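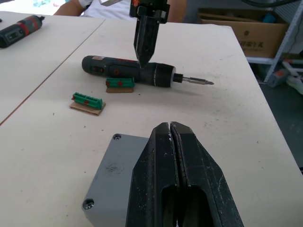

The **Skornumstead Open Day** is a public demonstration of robotic assembly work held every year at the Sesport workshop in Skornumstead. It is organized by Niskanen, a maker of control cabinets, together with the Clastance training center, which supplies the robots and the staff who run them. The event is best known for its bench demonstrations, in which two-armed robots work on small electrical parts with ordinary hand tools.

## History

The first open day took place on Jun 3, 2019. It grew out of a closed visit arranged for teachers the previous August, when Helmi Saarinen, then head of training at Clastance, showed a robot handling wiring parts at a plain wooden table. Requests to repeat the visit for the public led Niskanen to offer the use of its Sesport workshop. The first edition was limited to 500 visitors, admitted in groups of 20.

Killian Tessier, the workshop manager at Sesport, was responsible for the layout of the floor. He placed the robots at the same kind of tables used by the training center and kept the shelving and stock boxes where they stood on working days. This arrangement has been kept in later editions.

## Demonstrations

Each robot at the open day has two arms, and each arm ends in a black gripper with two parallel fingers. The fingers taper toward the tip, which allows them to reach small objects lying flat on the table. After regular use they become scuffed, and they are replaced only when the tips no longer meet evenly.

The main demonstration is the terminal block task. Green terminal block connectors are laid out on small pieces of cardboard, and a handheld electric screwdriver is placed on its side within reach of the arms. The robot is expected to pick up the screwdriver, bring the bit to a screw in the connector, and drive it. The tool is of the type made for human hands — no special mount is added to it — and gripping its rounded handle firmly is regarded as the hardest step.

A session is divided into three parts:

1. A member of staff explains the task and names the parts on the table.
2. The robot carries out the task at reduced speed.
3. Visitors may ask questions while the table is set up again.

Failed attempts are left to run their course unless there is a risk to the equipment. Saarinen introduced this rule at the first edition, and staff are asked to tell the group plainly when a grip has slipped or a screw has been missed.

## Visitor arrangements

Admission is free, but places must be booked in advance. Groups stand behind a line marked on the floor and are accompanied by 2 guides from Niskanen. Staff may remain near the tables while the arms are in use, subject to the safety rules of the workshop. Children under school age are not admitted to the demonstration floor.

A separate room is set aside for talks on cabinet wiring and on courses offered by Clastance. The printed guide to the open day lists the times of the talks and includes a short glossary of terms.

## Reception

Teachers who attended the first edition praised the use of common tools and parts, which their students already knew from class. Some visitors found the pace of the demonstrations slow and had expected finished work to be shown. In reply, Tessier added a display of completed cabinets near the entrance — wired by hand by Niskanen staff — and extended the time allowed for questions.

## See also

- Clastance training center
- Niskanen
- Sesport workshop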